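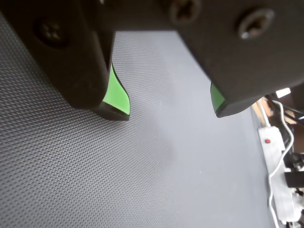

A mat with a texture is only a mat that collects crumbs, one reader wrote to me after I mentioned that I was going to buy the Romura, and a flat one from any office shop would do the same work for half of the money. I kept this comment in mind during the weeks of testing. It is partly correct.

## Romura bench mat, gray, 90 x 50 cm

I ordered it from Gosselin for 30 euros. It came rolled in a tube, and the two short ends stood up for four days. I put heavy books on them overnight and after this they stayed down. My kitchen scale says 1065 grams, so it does not walk away when you push something across it.

The surface is gray and rubbery, with a fine pattern that you feel more than you see when you stand at the table. Close to the eye the pattern is very regular. From my chair it becomes almost one plain color, and I like this. Small screws are easy to find on it. My old mat was black, and I lost many black screws there.

**Grip.** Very good. A screw that I drop stays near the place where it fell. Paper is a different story — if you write on a single sheet, the pen goes into the pattern and the letters look nervous. I keep a piece of cardboard for this.

**Cleaning.** Now the reader gets his point. Fine dust sits in the pattern, and a dry cloth only moves it around. A soft brush with warm water and a drop of dish soap takes it out. Metal filings are worse, and I needed sticky tape for them.

**Smell.** Strong for the first week. I left it on the balcony from Sunday on.

**Heat.** I did not try a soldering iron on it and I will not. The leaflet says nothing about temperature, and I think for this price it should.

I also own the Grondura mat, smooth and thinner. It is easier to wipe, but round parts roll on it until they reach the floor. For writing and cutting paper I would take the Grondura. For repair work with small parts I take the Romura.

Four stars of five. One star is missing for the smell and the short leaflet.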